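Larico tabletop ballot and policy game – worth your evening?

I should say first that I've sat through more talks on refugee policy than is good for anyone, so when my friend Ilari Koskela turned up with a board game about asylum law I groaned a bit. It's called Larico, it comes from a small outfit called Nendier, and the idea is that you and your friends are ministers from neighbouring states who have to agree who takes in the people arriving at a shared coast. I know, a barrel of laughs! But we've played it several times since February and I've gone and bought my own copy.

You get a folding map, 200 cards and a rulebook of 70 pages, which nearly finished us off before we'd started. Skip to the quick-start section at the back and read the rest later (or never, in my case). It's for three players or more, and I'd say more is much better.

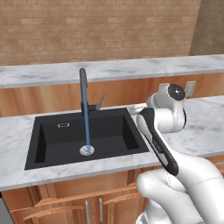 Brick wall and marble worktop in the kitchen.

Each round you draw an arrivals card, then argue. The arguing is the good bit. Aguiar is the port state, so whoever plays it gets all the boats and none of the money, while Osinent sits inland, rich and smug, voting for tougher borders that somebody else has to run. I played Osinent the first time and was horrified by how quickly I started saying things like "we need to see progress on returns first". Sugeng Pillai had Aguiar and didn't speak to me properly until pudding.

The voting rules are clever. Small states can club together to block a deal, but every blocked deal costs you public trust, and once your trust hits the bottom there's an election and you may be out on your ear – so you end up signing things you hate just to stay in office. The asylum court cards stir it all up again by striking down whatever you've just agreed. 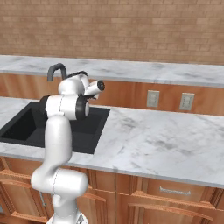
Now the moans. The budget tracker only goes up to 3000 and a rich inland player can bump into that well before the end, at which point the rulebook just shrugs. The cards are thin and mine are already going soft at the corners. I also wish there were more about the people on the boats, who are mostly numbers on a card. Ilari says that's the whole point and maybe he's right, but it left a sour taste with a couple of us.

Would I buy it again? Yes, I think so. It's a long game, mind, so eat beforehand and let someone patient play Aguiar. I'm still losing as Osinent, if anyone has tips.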